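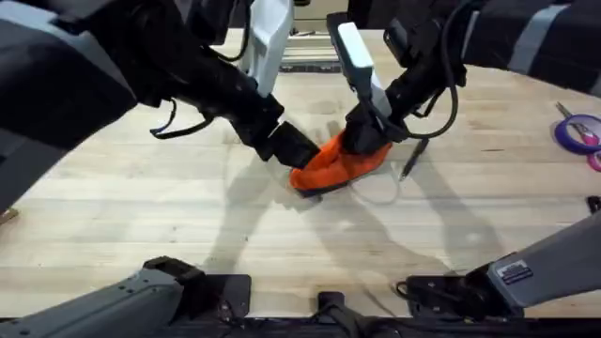 Table top, Room 506. Orange pouch, white cable lying next to it.

TABLE AND SOFT ITEMS CHECK, ROOM 506
Mirnbridge, ground floor workrooms
Month: June
Checked by: Ildikó Vörös
Read and returned by: Shireen Nel
Copy to: Precious Buthelezi, Ayanda Mthembu

Marks used on this form: OK / FIX (can be used, repair or tidy before the next check) / STOP (do not use until signed again) / N.A.

Please write your comments in full sentences. In the last check some lines had only the word "same" and I could not find what it was the same as.

SECTION A. TABLE TOP

A1. Surface has no splinters and no open joints between the strips.
OK. I passed a cotton cloth along the strips in both directions and it did not catch anywhere.

A2. Surface is free of sticky spots and grease.
FIX. There are a few small stains and scuffs on the wood. They are old and I do not think they can be removed by wiping. One place felt a little sticky to the finger and I cleaned it with warm water and one drop of dish soap, then dried it at once. Please do not use the kitchen spray, it leaves a white film on oiled wood.

A3. Front edge is smooth and has no chips.
OK. I checked it by hand from left to right. The corner on the window side is slightly rounder than the other, but it was already so when we got the table.

A4. Table stands firm when pushed.
OK. One foot has a felt pad and the others have rubber. Precious asks if they can be made all the same. I agree, but it is not a safety matter.

A5. Oil treatment is in date.
FIX. The last entry on the card under the table is not readable. Lizelle Nkosi believes it was done in the winter. We should oil again and write the month with a permanent pen.

SECTION B. LOOSE THINGS ON THE TABLE

B1. No loose cables on the working surface.
FIX. A thin white cable was lying free on the table, close to the pouch. It must be rolled and put in the drawer, or fixed at the back edge with a clip. I rolled it after the check.

B2. Pens, tools and other pointed things are in the holder.
FIX. A slim black thing like a pen was left on the wood with the point down toward the table. I know it is small, but a point can go through fabric and it can also mark the surface. Pen holder is on the shelf, second from the top.

B3. No scraps, paper pieces or packing waste.
FIX. See the second picture and the comment at B3a.

B3a. Comment by Shireen Nel: Is the beige scrap waste, or is it something from inside the pouch? If it belongs to the pouch, it should not go in the bin.
Answer by I.V.: I was not sure either, so I put it in the small dish on the shelf and left a note. If it is still there at the next check, it goes to the bin.
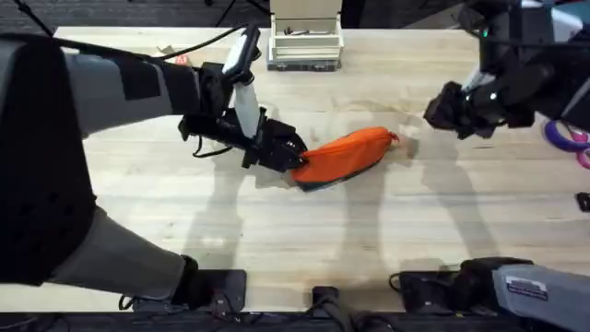 Orange pouch with the small red tab to the right, beige scrap near its tip.

B4. No food or drinks.
OK.

SECTION C. POUCHES AND FABRIC ITEMS

We have 6 pouches on the list. Only the orange one was on the table at the check, the others were in the cabinet and are reported on their own sheet.

C1. Fabric is without holes or thin places.
OK. Orange side is good. The dark side is harder to judge, because a worn place does not show so well there. I held it against the lamp and saw no light coming through.

C2. Seams are closed.
FIX. On the inside, near one end, there are short threads coming out. The seam holds when I pull it with normal force. The threads should be cut with scissors – please do not pull them or burn them with a lighter.

C3. Zipper opens and closes with one hand.
OK. It goes a little heavy in the last part. Ayanda rubbed a candle on the teeth and it is better now.

C4. Tab is firmly attached.
OK. The small red tab at the end does not turn and does not come off. Do not hang the pouch from it. The hook on the cabinet door is for the cloths.

C5. Pouch is clean outside.
OK, but it should be washed before the summer closing. Wash by hand in lukewarm water, turned inside out, and dry it flat. It must not be put on the radiator. The dark fabric can give color in the first water, so it is washed alone.

C6. Pouch is empty of sharp things before folding.
OK. I felt it from the outside first and then I opened it. Please keep this order, and do not put the fingers directly inside.

C7. Pouch is stored flat.
FIX. It was bunched together when I came in the first time. If it is stored like this for weeks, the folds stay and the zipper gets a bend. Lay it with the orange side up, smooth it from the middle to the ends, and put nothing heavy on it.

C8. Label inside is readable.
FIX. The word Otine can be read, but our own number is almost washed away. Precious will write it again.

SECTION D. FLOOR NEAR THE TABLE

D1. Walking way on the door side is at least 700 mm wide.
OK. I measured it with the tape, at the narrowest place.

D2. Cables on the carpet do not cross the walking way.
FIX. There are black cables on the gray carpet on the far side of the table. They are not in the walking way, but a person who goes behind to clean could catch a foot. I ask for flat cable covers. The quotation from Radebe came back and Shireen has it.

D3. Stands have their feet fully opened.
OK.

D4. Carpet edges lie flat.
OK. The tape at the door threshold is new.

SECTION E. CLEANING THINGS

E1. Cloths are dry and hanging.
OK.

E2. Soap bottle has a label.
FIX. It is in an old Kara bottle without our label. Everybody in this room knows what it is, but a visitor does not. Label to be printed.

E3. Bin has a lid and is not full.
OK.

OPEN POINTS FROM THE LAST CHECK

Drawer handle, loose screw: closed. Ayanda has repaired it.
Lamp over the table, flickers at start: still open. It flickered again at 13 minutes after switching on, so it is not only at the start.
Missing lid of the small parts box: closed. Lizelle found it behind the cabinet.

COMMENTS AFTER READING

Shireen Nel: I would change A2 to OK if the sticky place is gone. Old stains are not a reason for FIX.
I.V.: I looked again in the afternoon and it is dry and smooth. Changed to OK on the paper copy.
Precious Buthelezi: For C5, can the pouch be washed together with the cloths? It would save one round.
I.V.: Please no, because of the color. The cloths are white.
Lizelle Nkosi: I will take the oiling. The table needs to be free overnight, so tell me which evening is possible.

Result of the check: no STOP. The table and the orange pouch can be used. FIX points to be done before the next check, signed on the card under the table.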